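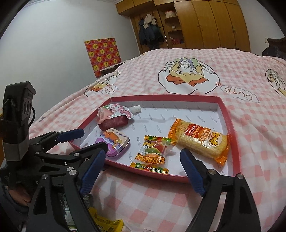

What do you get to do at a robot lab open day if you can't code?
Quite a lot, as long as you book a hands-on slot and don't mind lining up. I can't code a thing and I stayed from 9 in the morning until they started stacking the chairs.

Posted by Crisanto Tiongson
July

Okay, thread time. I went to the Curnov open day with my neighbour's kid and I've still got the program folded up in my jacket pocket, so you're all getting the full report.

First stop was the talk by Sayaka Ishida, who runs their grasping group. I expected slides full of maths. She spent most of it on snacks! Drink pouches, little tins, rice crackers, bubble gum. A person picks them up with a hand-held gripper, over and over, and the recordings are what the robot arm learns from.

Her favourite line was that a tin is polite and a pouch is rude. A tin keeps its shape. A pouch sags wherever it likes, and the cap end behaves differently from the other end. I will be thinking about this at the supermarket for weeks.

Somebody asked how many recordings it takes. She said around 2,000 before she'd trust the arm with a new kind of packet, and then she looked a bit tired – fair enough.

Then the hands-on bit. You hold the gripper by the handle, squeeze, and two fingers close on whatever you're after. Grippy ridged pads on the fingers, which help more than I would have guessed. I got a wrapped gum on my second go and was unbearable about it.

Rice crackers, though. I crushed them. You could hear it from the next table. The kid (16, hands like a surgeon) lifted the same packet without a crackle and has mentioned it every hour since.

Asked one of the grad students why they don't just practise in the lab. She said they do, but people's homes have patterned quilts and odd light and stuff hanging everywhere, and a robot that has only ever seen a grey bench gets confused. They call the home recordings the Minami set, after the street where the first lot were done.

The big arm demo was at 2 and it was packed, so I watched between two tall blokes. The arm is called Plisico. It moved so slowly that a toddler in front of me started giving it instructions. It dropped the pouch once, then got it into the tray, and the whole room clapped like it was the footy.

Small grumbles: the coffee queue was longer than the demo queue, and the signs for the Desness building send you around the back past the bins. Wear comfy shoes.

Next one's in the spring, I'm told. The kid has already asked if they take work experience students – I've passed on the email address and stepped well back.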